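Kapitel 7
Vorführen von Aufgaben: handgeführte Greifer und Fernsteuerung

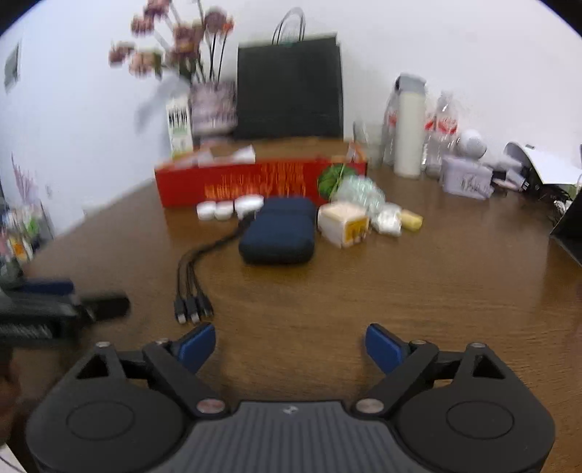
Die bisherigen Kapitel setzten voraus, dass die Bewegung eines Manipulators als Folge von Zielposen vorliegt. In Kapitel 4 wurde sie von Hand programmiert, in Kapitel 6 aus einem Modell der Umgebung berechnet. Beide Wege versagen, sobald die Aufgabe schlecht beschreibbar ist: biegeschlaffe Teile wie Kabel und Beutel, ungeordnete Ablagen, wechselnde Verpackungen. Für solche Fälle wird die Aufgabe vorgeführt und die Steuerung aus den Aufzeichnungen gelernt.

7.1 Begriffe

Eine Vorführung (Demonstration) ist eine zeitlich geordnete Folge von Paaren aus Beobachtung und Aktion. Die Beobachtung umfasst mindestens ein Kamerabild, die Aktion die Lageänderung des Greifers und seine Öffnungsweite. Eine Episode beginnt in einer festgelegten Ausgangslage und endet mit dem Erreichen des Ziels oder mit einem Abbruch. Abgebrochene Episoden werden gekennzeichnet, nicht gelöscht.

Nach der Art der Kopplung unterscheidet man drei Verfahren:

Kinästhetisches Führen. Die Bedienperson bewegt den Arm selbst. Die Gelenkwinkel sind unmittelbar messbar, die Hand der Bedienperson verdeckt jedoch häufig das Werkstück.

Fernsteuerung. Ein Eingabegerät oder ein Führungsarm gibt die Bewegung vor, der Folgearm führt sie aus. Totzeit und fehlende Kraftrückmeldung begrenzen die erreichbare Geschwindigkeit.

Handgeführter Greifer. Die Bedienperson trägt nur den Endeffektor mit Kamera. Ein Arm ist während der Aufnahme nicht erforderlich - die Erreichbarkeit der Posen muss daher nachträglich geprüft werden.

7.2 Durchgehendes Beispiel

Als Beispiel dient der Datensatz Astberg, den Friederike Kohlhase und Svetozár Danko mit handgeführten Greifern an gewöhnlichen Schreibtischen aufgenommen haben. Er umfasst 1424 Episoden. Davon wurden 176 verworfen, überwiegend wegen Verlusts der Lageschätzung bei schnellen Drehungen des Handgelenks. Weitere 472 Episoden sind zweihändig und werden erst in Abschnitt 7.6 behandelt.

Die Lage des Greifers zum Zeitpunkt t wird als homogene Transformation T(t) bezüglich der Ausgangslage der Episode angegeben. Die Aktion ist dann die relative Transformation zwischen T(t) und T(t+1). Der Bezug auf ein raumfestes Koordinatensystem entfällt, was den Wechsel des Arbeitsplatzes zwischen zwei Episoden erlaubt. Die Umrechnung auf den Flansch des ausführenden Arms erfordert die Hand-Auge-Kalibrierung nach Abschnitt 5.3.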